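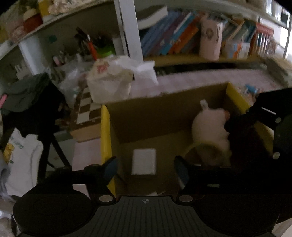 Fig. 1. One of the boxes with yellow edges on the pink floor mat, part-filled, with a white soft toy inside.

A Box for Every Shelf: sorting out the Judeck resource room
Project report, second-year Design and Everyday Spaces

1. Why we picked this room

The resource room at Judeck is the kind of place everybody loves and hardly anybody can find things in. It has shelves of books and supplies, games with missing pieces, rubbers, sponges, soft toys, felt tips by the hundred and a cupboard we were warned about on our first visit. Families from the estate borrow things from it on Saturday mornings, and the staff told us they spent the first half hour of every session hunting. We thought it was a brilliant place to try out what we had been learning about storage, and we still do!

Our question was a simple one. Could we make a system of open boxes that a seven-year-old could use to put things back without asking?

2. The boxes

We started with plastic tubs and gave up on them within a week. They were noisy, they slid off the lower shelves, and they cost more than our whole budget. Cardboard turned out to be lovely to work with -- you can cut it, write on it, mend it with tape and replace it when somebody sits on it. Fotitz, the stationery shop on the corner, let us take away their delivery boxes, and we bought coloured covering to go over the rims and flaps.

Colour was the part we argued over most. In the end yellow meant "soft or small", so toys you can squeeze and bits and pieces that fit in one hand. Blue was paper and card, green was games. We put the colour on the edges only, so that it shows from above when a box is on the floor and from the front when it is on a shelf, and the plain brown sides were left free for drawings and labels.

3. Packing sessions

We held 2 long sessions in March with a tea break in each. Everything came off one shelf at a time and went down on the floor mat, where we sorted it into boxes with the flaps open. The mat made a bigger difference than we expected. It is pale pink, so small dark things like pen lids and counters stood out at once, and kneeling on it for an afternoon was bearable.

The rule we worked to was no more than 25 items in a box. Soft toys broke this rule straight away, because 10 of them filled a box to the top and the flaps would not fold. We moved them to the widest boxes we had and let the ears stick out. The children who came in that Saturday thought this was the best bit of the whole project.

4. What we found

Games were the hardest thing to sort and books the easiest. We made a rough list as we went, in a shared sheet called Plidix (named after a dice game we found with no dice), and by the end it had about 3,000 entries, counting every loose counter and card. We would not do that again. A line for each box would have been plenty.

Putting away got quicker. The staff used to start tidying well before closing, and on our last visit they were chatting by the door at five to twelve with the floor clear. Yellow was used correctly most of the time. Blue and green got muddled in the late afternoon, when the light in there is poor, and we have asked Hajdu, the print workshop downstairs, for some bolder labels.

5. Still to do

The cupboard. We opened it, took out a kite and a bag of wool, and closed it again.

Two of the boxes need new bases, and the soft toys could do with a wash before they go back on loan. We would also like to try a lower shelf for the yellow boxes so that the smallest children can see into them -- the staff are keen, and there are planks left over from the old reading corner.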